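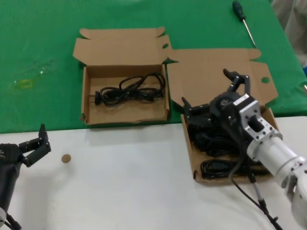

The right gripper over a box of cables, with the left arm resting on the table.

Come and Drive With Us! Student Helpers Wanted for the Motari Project

Posted 24/07/2019

The Motari student project at Dritenen is looking for 40 people to join us for the new term, and we would love for you to be one of them. We are teaching a two-armed robot to handle power cables and other everyday clutter, and it learns from people who are willing to sit down, take the controls and do the same small job over and over (it is much more fun than it sounds, and there is always a kettle on).

You do not need to know any programming. Some of our best drivers last year came from the music department! What helps is steady hands, a bit of patience and the ability to laugh when a plug slips away from you for the fifth time. Sessions last 2 hours, with a good long break in the middle, and we ask everyone to stay with us through March if they possibly can.

Fenna Jansen runs the training evenings and will sit beside you until you feel at home. If you like tools and wiring more than driving, please say so, as Noura Nasrallah is building up the bench team too.

To sign up, stop by Room 403 in the Sfeir Building or leave your name and student email at the front desk there. All years welcome.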